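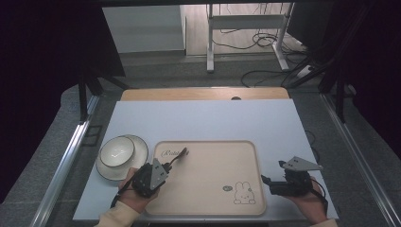 The tray, with the plate and bowl next to it

Rabbit tray: how do I stop plate + bowl sliding, and is the print safe to scrub?

Jairo Chambi
3 February 2023

Quick one, hopefully. Got one of those beige trays with the bunny drawing in the bottom corner, from the Chala closeout in Okcombe. No box, no care tag, nothing on the back. 18 inches on the long side. Cute, my daughter loves it, wants breakfast on it every single day now.

Two problems.

First, the dishes. I stack the white bowl on the white plate, set it on the tray, pick the tray up, and the whole stack goes for a ride. Stops at the rim, usually. Yesterday oatmeal went over the side of the bowl and down the hall. The floor of the tray is pretty slick. Table to couch is fine if I go slow, stairs are a no.

Second, the printing. There's the Rabbit writing up top, the bunny, and a little speech bubble that says hi~ to the left of it. Is that going to come off if I scrub? Oatmeal dries like cement. I've only been wiping it with a damp rag becuase I'm scared to do more, and it's starting to feel sort of tacky.
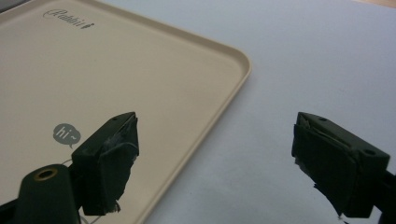 Close on the lettering and the hi~ bubble

Also where do you even put the plate so it doesn't cover the rabbit. She gets mad if the rabbit is covered. Not joking.

Don't want to spend much. Don't want anything glued down.

Waldemar Ostrowski
Marked helpful by 71 people

Had a tray like this for my mother in law, same issue, slick as ice.

Sliding: get a roll of rubbery shelf liner, the bumpy open weave kind. I use Linis but whatever the grocery store has is fine. Cut a piece a bit smaller than the bottom of the plate so it doesn't show. Lay it on the tray, plate on top. Done. Rinse it in the sink after, hang over the faucet.

Then the second piece, people forget this one. Small circle between the bowl and the plate. Your plate might stay put perfectly and the bowl still skates around on it, which I bet is half of what happened with the oatmeal. A folded paper napkin works too. Damp one is better.

Or just don't stack. Bowl straight on the liner, plate stays on the table. Toast can go on the tray on a napkin. One less thing to slide and she's six or whatever, she doesn't need a charger plate.

Placement: top left or dead center, leaves the bottom right corner open for the bunny. Top left does cover the writing though. Heavy stuff near the middle if you're carrying it any distance, otherwise it tips on you. Cup goes opposite the bowl.

Printing: can't tell you from here, depends how it was put on. Test it. Pick a letter at the end of the word, not the rabbit, dab of dish soap on a soft sponge, rub lightly for 30 seconds, look at the sponge. Any dark color on it, stop and baby the thing from then on. Clean sponge, you're ok with soap and a soft sponge. Still no green scrubby side, no powder cleaner.

For dried oatmeal lay a warm wet rag over it and go do something else. Comes off with a fingernail after that.

Tacky is probably just film from wiping milk around with no soap. Soap, rinse the rag, wipe again, dry with a towel. Mine quit being sticky after the second go.

Lerik

dishwasher, top rack. ive done mine 40 times never lost a letter

Waldemar Ostrowski
Wouldn't, not without knowing what it's made of. Some of these warp, and if there's wood in it the dishwasher will wreck it. Lerik yours may be a totally different tray.

Lerik
could be. mine has a cat

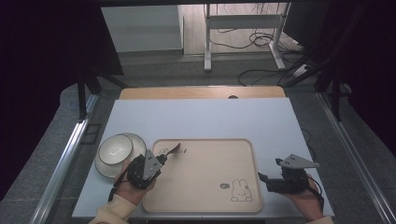 Filed under: Kitchen & Table > Trays and Serving

Jairo Chambi
Update. Did the sponge test on the last letter, sponge came away clean, so used regular dish soap on the whole thing. Tacky feeling is gone. Keeping it out of the dishwasher, sorry Lerik.

Liner works, bought the cheap one. Did the little circle under the bowl also. Carried it up the stairs this morning with cereal, milk stayed where it was suposed to. Plate goes top left now. She says the writing can be covered, the rabbit can't.

Does the liner leave marks if you leave it sitting on there overnight? Mine's been coming off every time so far.

Waldemar Ostrowski
Can do, on some surfaces. Keep taking it off.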